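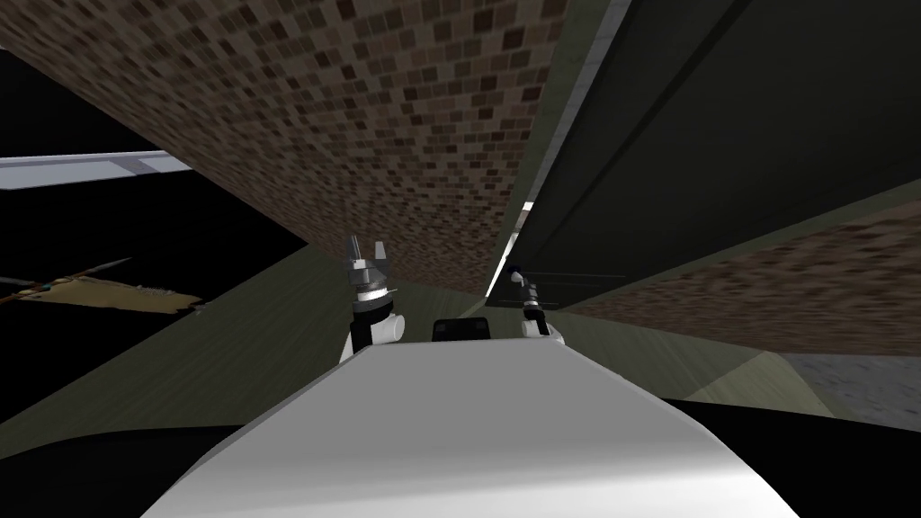
Hi, I'm Mohit Awasthi, and I run Welevura. We're a small studio that builds fluid and cloth effects for browser games, plus the tools that go with them. If you've played something in a browser tab with a river in it, or a flag, or a bowl of soup that sloshes when you drag it, there's a fair chance you've bumped into our code.

I started this thing on my own, at a kitchen table, with a laptop whose fan sounded like a leaf blower. I wanted water that would run on a cheap school computer. My first version managed 4 frames per second and leaked through the floor of every level I put it in. I loved it anyway! I put it online in May, went to bed, and woke up to a very long email from a teacher who had found three bugs and wanted to use it in her class. I fixed the bugs and she used it. Her students found more.

That water became Rummont, which is still the main thing we sell. It's a fluid library, written mostly in shader code with a thin layer of JavaScript on top, and it doesn't need a plugin or a particular engine. You give it a canvas and some walls and it fills the space. The current release ships with 50 ready-made presets (lava, syrup, rain on a window, and one called "gravy" that I refuse to rename).

Ambridge came later. It's our cloth solver, and it's the work of people much better at math than I am. It handles capes, curtains, sails and tents, and it gets on well with Rummont, so you can have a wet cape if you want one. Most of our bug reports are about capes. Long ones, usually, on characters who spin.

We work out of two rooms over a bike shop on Tripathi Street. Half the team is there most days and the other half works from home, and we all get on a call on Friday to show each other what broke. I look forward to it all week. Somebody always has a clip of a tablecloth flying into space.

A few things about how we do business, as people ask:

You buy a license once and keep it. Updates inside the same major version are free. If you're a student or you're making something for a game jam, write to me and I'll send you a key — I don't need to see an ID, just tell me what you're making.

The full source comes with every license. Change what you like. If you make it faster, I'd love to see how.

Support is done by the people who write the code, me included. We answered 368 emails last year on Rummont and 398 on Ambridge (capes again). We try to reply within a day, and if the answer is "we don't know yet" we'll say so and keep digging.

We also take on a little custom work, mostly for small game teams and museums that want something people can poke at on a touchscreen. We keep that to a couple of projects at a time so the libraries don't get neglected. If your dates are flexible, get in touch early and tell me what hardware you're stuck with.

Not hiring at the moment, but I do read every note that comes in, and demos are very welcome. Small ones are fine. Use the contact form and put the word "demo" in the subject so it lands in the right folder.

— Mohit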